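Kekircombe Neighborhood Safety Project
Progress report to the Pumard Fund, covering the spring and the start of summer
Prepared by Phong Lưu, project lead

Where we are

When I wrote to you in the winter we had a signed agreement with the police department, a borrowed desk and a long list of people who had promised to call back. I'm very happy to say that most of them did! The burglary follow-up service is running, officers are handing out our cards at the door, and people who have had a break-in are getting a call from us within a day or two of the report being taken. I had hoped we would be at this point by the fall, so to be writing it now is a real pleasure.

The short version for anyone reading only the first page: we have followed up with 161 households, we have fitted or repaired locks for a good share of them, and the department has asked us to stay on through next year. The longer version follows, including the parts that went slower than planned.

The follow-up calls

The idea in our proposal was simple. After a burglary, the patrol officer takes a report, gives out a case number and leaves, and the household is left with a broken door frame and a lot of questions. Our callers pick up from there. They explain what the case number is for, when to expect a detective (and when not to), how to add items to the stolen property list, and where to send the insurance form.

What surprised me is how long the calls are. We planned for ten minutes each, and many of them go past half an hour. People want to tell the whole story from the beginning, including what they were doing that evening and which neighbor heard the dog. I've told callers to let them talk. Several times a detail came up that wasn't in the original report, and with the person's permission we passed it to the detective bureau. In one case it was a serial number for a bicycle, found on an old receipt while we were still on the line. The bicycle was sitting in the property room. I got to make that call back myself and I was grinning the whole time.

Detectives were polite but doubtful about us in the first month. That has changed a lot. They now send us a list every Sunday evening of cases where they can't reach the victim, and we try again at different hours. It's a small thing and it has done more for the working relationship than any of the meetings we held.

Locks and doors

Iyamu, the locksmith shop on the east side, has been a wonderful partner. They agreed to a fixed price per door, they answer the phone on weekends, and they've been patient with our paperwork. The work is mostly strike plates, longer screws, deadbolts and sliding door bars. In a few older buildings the frame itself was in bad shape and needed a carpenter first, which your grant did not cover. We worked that out with two landlords directly, and a third is still thinking it over.

Renters were slower to say yes than homeowners. Many were afraid of getting into trouble for changing anything. We now send a one-page letter that the renter can hand to the landlord, written in plain language, saying what would be done and that it costs the landlord nothing. Since the letter went into use we've had far fewer people drop out halfway.

Property marking evenings

We've held these at the library, the middle school and the senior center. People bring in laptops, power tools, cameras, even a tuba, and leave with each item engraved or labeled and a written list to keep at home. Our supply of marking kits was 200 and we have almost used them up. The evenings run from six until eight, though the one at the senior center was full by half past five and we started early.

An officer from the property crimes unit comes to each one, and I think that is the best part of the program. People ask things they would never phone in about. Is it worth reporting a stolen package? (Yes.) Will I get in trouble if I bought something secondhand and it turns out to be stolen? Can I see the report on my own case? The answers have gone into a question sheet that the front desk at the station now gives out too.

Training

Skillden delivered the caller training over three sessions. The first covered how a case moves from the patrol report to the detective bureau and the prosecutor. The second was about listening to people who are upset, and the third was on privacy: what we can write down, what we can't share, and what to do if somebody tells us about a different crime altogether. Callers gave the second session the warmest comments by far. The third was too dense for one evening, and Skillden has agreed to split it in two for the next group.

We'd like to bring in new callers in July. Interest is strong, and two of the people who signed up are former victims we had helped. They'll be terrific at it, I'm sure.
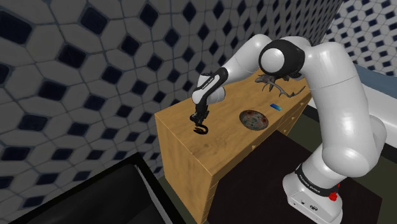

Background checks remain our biggest delay. Each new caller needs to be cleared by the department before hearing any case details, and the office that does the clearing has been short of staff since the winter. I've started sending the forms in as soon as a person signs up, before training is even scheduled, and that seems to help.

What hasn't worked yet

The text message reminders have not gone well. Many people took them for a scam, which is fair enough given what we teach at the marking evenings! We've stopped sending links. The message now gives only our name, the case number's last digits and a phone number that matches the one on the officer's card. Replies have picked up, but I'd like to watch it through the summer before saying it's fixed.

We also haven't reached the apartment blocks near the rail yard as well as I wanted. Reports from there are low, and the officers who patrol the area believe a lot of break-ins are never reported at all. I've been visiting in the late afternoon, when people are coming home, and the manager of one block has offered us her laundry room bulletin board and a table in the lobby. It's a start, and I've had some very good conversations there. Expect more on this in the next report.

Money

Spending is close to plan. Locks and hardware are slightly over, training is under, and printing is over after we redid the officer cards with larger type. I'd like your approval to move the unspent training money into hardware for the second half of the year. The full ledger is attached separately, with Iyamu's invoices in order of date.

Next steps

Before the next report we plan to train the new callers, reorder marking kits, hold an evening in the rail yard blocks, and finish a shared form with the detective bureau so that details from our calls reach the right person without being retyped. The department's records staff have already sent back a first draft with comments, and their changes made it shorter and better.

If anyone from the Fund would like to come to a marking evening, please do. Bring something to engrave. I can also set up a visit to the call desk, outside calling hours for privacy, and the detective sergeant has said she would be glad to join us for that.

Thank you for backing this work. The team is excited about the second half of the year, and so am I.

Phong Lưu
Project lead, Kekircombe Neighborhood Safety Project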